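Talk notes, Odley hall, 21st August. Slow down at the start, I always gallop.

- Hi everyone, lovely to see so many of you! I'm talking about bins. Yes, for the whole slot.
- Start with Marchetti Street, where I cleaned 30 offices a week and learned to empty a bin without tipping yesterday's tea down my leg.

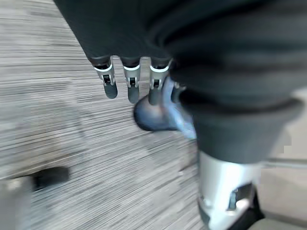

- So, small bins first (the ones everybody forgets). Tie the bag before you lift it, and leave yourself enough neck for a proper knot.
- Pedal bins next. I love a pedal bin! I like a bright colour too, yellow for choice, so you don't kick it over. Give the pedal a wipe while you're down there.

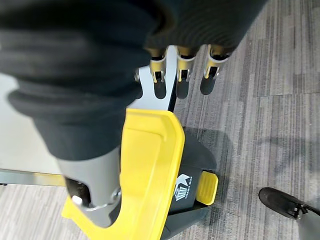

Yolotzin Salinas reckons pedals are a waste of money in an office and a plain open bin gets emptied faster. Fair enough, read that out and ask for a show of hands.

- My answer: open for paper, lid for lunch. Pause for the banana story if there's time.

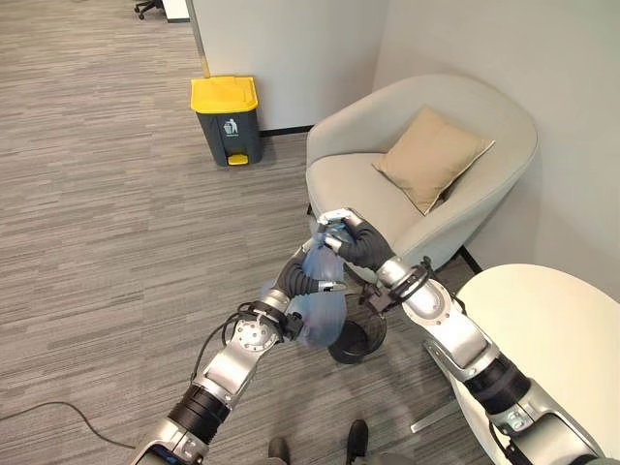
- Thin bags are fine for light rubbish. Squeeze the air out slowly, with your face turned away, and don't swing the thing around near the armchairs.
- Check the carpet before you walk off. Little bits love a corner.
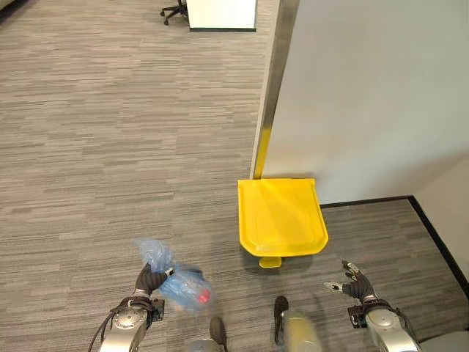 ## Questions

- Kyung-hwa Han has the roving mic.
- If someone asks about liners, the Zumbridge order code is 2108.
- Tea's at the back, and please use the bins.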